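July 8, 2023

Bag weights, bench 2, Stundley workshop. Carried on from the May sheets.

Scale switched on at the start and left to settle before the first reading. Checked with the 1000 g weight: 1000 on the display, and again after moving the weight to each corner of the tray. No drift worth writing down. Kiyoshi Kudo wants the corner check repeated whenever the scale is shifted along the bench, so it is now a line on the sheet.

Bags are the thin grey carriers from the Mevham delivery. Fill is the dried pulse mix, poured by scoop, neck twisted by hand, no tie. Target is 90 g. Anything over 103 g goes back to the tub and is refilled.

First run was slow. The plastic holds air after twisting and the bag rolls when set down on its side. Pressing the air out through the neck before the last turn of the twist gives a flatter bag and a reading that settles sooner. Twist should be tight and narrow. A loose one opens again by the time it reaches the crate.

Two bags had pinholes near the bottom seam. Both put aside for Nathalie Verschueren, who is writing to Flesteldale about the batch. Batch number 1908, copied from the carton label.

Placing matters more than I expected. If a corner of the bag rests on the rim of the crate, part of the weight is carried there and the reading comes out low. The crate should stand a hand's width from the scale. Same applies to the lead: if it is pulled under the tray the display creeps. 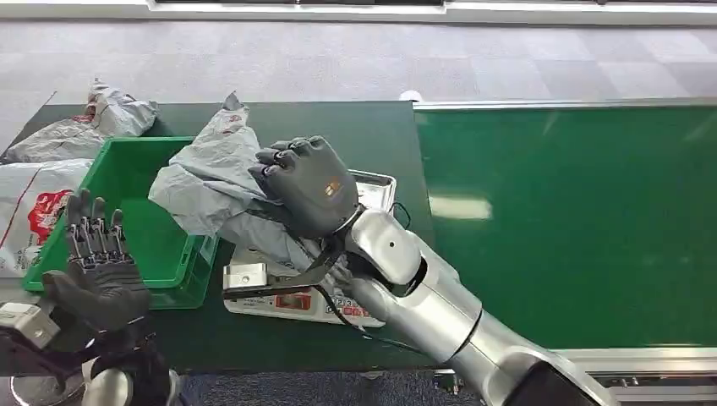

Does the empty bag need to be tared each time?
Tare one empty bag at the start of each carton and keep that value until the carton is finished. The differences between bags in a carton are below what this scale can show.

Crate goes on the left, scale on the right, tub behind. Tried it the other way round for part of the run and kept reaching across the display. Changed back.

Tray wiped with a dry cloth between cartons. The pulse dust collects in the rounded corners and adds to the zero if left. A damp cloth leaves streaks and the bags stick to it.

Yoon sheet (the short form) is enough for this work. Columns: bag, gross, net, remarks. Leave remarks blank unless the bag was refilled or leaked.

To do:
Ask Nathalie whether the heavier bags can be had in the same size.
Mark the crate position on the green top with tape.
Find the second scoop.
Repeat the corner check with the 1000 g weight before the next carton is opened.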